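3. Study Area and Sources

3.1 The Jernstead district

The study covers the Jernstead district of Flarkside, a residential area built up in stages along two main roads and the streets that join them. Most of the houses were put up as family homes on narrow lots, and a large share have since been altered inside. The district was chosen for two reasons. Its building permit records are complete for the whole study period, and the design firms that work there keep project files in a form that can be compared. 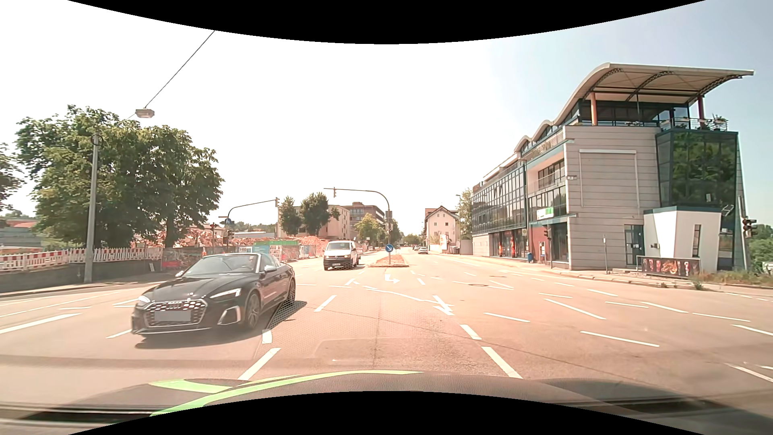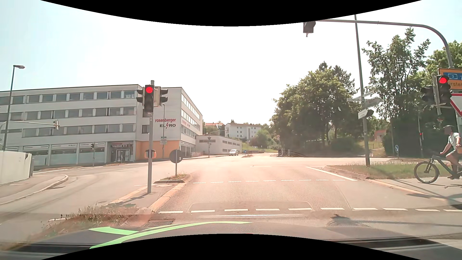 Figure 2. Road intersection, daytime, both views.

The permit register for Jernstead holds 2,469 entries for interior work on private homes. Entries that dealt only with wiring, heating or plumbing were removed, as were repeat filings for the same job. The remaining 1,736 entries form the base set used in the rest of this paper. Each entry gives the street, the year of construction, the rooms affected and the type of professional named on the form. It does not give the cost of furnishings or finishes, and these had to be taken from other sources.

3.2 Project files

Two design firms, Namboodiri Interiors and Zurkent Design, gave access to closed project files under a written agreement. Both firms offer full residential service, from the first floor plan to the placing of furniture. Namboodiri works mainly on older houses in which original trim, doors and stair parts are to be kept. Zurkent takes on a wider mix of work and accepts single-room projects, which Namboodiri as a rule does not.

From the combined files, 300 projects could be matched to an entry in the base set by street address and permit number. Files without a signed client brief were left out before matching. The brief was treated as the main record of what the household wanted at the start, and the final schedule of finishes as the record of what was agreed at the end. Letters and meeting notes were read only where the two disagreed.

Household interviews were held in 30 of the matched homes. They took place in the rooms that had been altered, so that residents could point to the features they were speaking of. Interviews followed a fixed list of topics: storage, daylight, the use of the kitchen, places to work or study, and the treatment of older features. Residents were free to raise other matters, and many spoke at length about noise between floors. This topic was not part of the original plan and was added to the coding sheet after the first group of interviews.

3.3 Coding of changes

Each matched project was coded for changes between the brief and the final schedule. A change was recorded when a room was given a new use, when a wall or opening was added or dropped, or when a main finish was replaced by one of a different type. A change of color within the same type of finish was not recorded. Two coders read every file separately. Where their readings differed, the file was discussed and a single code was agreed upon.

Rooms were grouped by their use in the brief, even when that use later changed. A dining room that became a study is therefore counted as a dining room in the tables of Section 4. This choice keeps the starting point of each household in view, but it lowers the count of studies in finished homes, and readers comparing our results with surveys of completed interiors should allow for it.

3.4 Limits of the data

The matched projects are not a random sample of Jernstead homes. Households that hire a design firm are likely to have larger budgets than those that work directly with a builder, and the register offers no means of correcting for this. The permit forms also changed during the study period. The earlier version had a single line for "interior alterations," while the later one asks for each room by name.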